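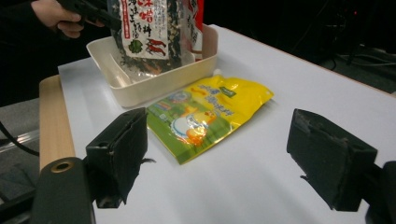 About us

Hi, I'm Eun-ji Do, and I started Nindis with Ha-neul Seo after the two of us had spent way too long arguing about rubber. We try out grippers for a living. Companies send us fingers, pads, arms, wrist cameras and controllers, we put them to work on ordinary stuff, and then we write down what we think (politely, mostly!).

Most of our customers pack food, so most of our shelf space is snacks. I love a difficult bag. A cardboard box will forgive nearly any finger you put on it, but a slippery pouch slides and folds and spins on you, and a light bag of seaweed flakes wants a completely different touch from a flat little sauce packet. We keep 192 packages in our test set at the moment, and Ha-neul has a favorite. I'm not allowed to say which.

We do a lot of our comparing by hand before any arm gets involved. You wear the gripper, you reach for the bag, you put it in the tray, and you learn a whole lot in your first 9 tries about where the fingers want to go. The marker plates on top let us track the path your hand took, so when we move on to an arm we already have something decent to start from. It's also much faster to swap a finger pad on a hand-held unit, and we swap pads all the time. 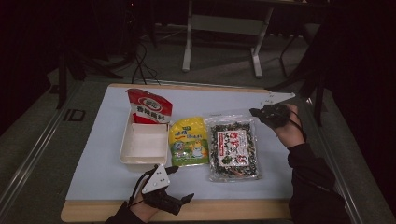 Our standard round is 400 picks per finger set, same table, same tray, with the packages laid out fresh each time. The Koo fingers we looked at in January got through 407 because I lost track and kept going, and yes, all of them are in the report. We're in the middle of a longer comparison now, the Cletura pads against the Wendov ones, and I've changed my mind about it twice already. 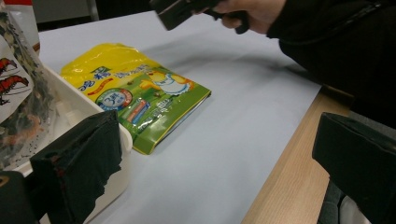

Both hand-held grippers out for a round with the yellow and green bag.

If you make grippers, send us a pair and tell us what you're worried about, that's always the best place to start. If you're buying them, come visit and bring your most annoying package with you. We'll put a gripper on your hand and let you have a go, and you can ask Ha-neul about camera mounts (set aside some time for that one).

Page updated 4/16/20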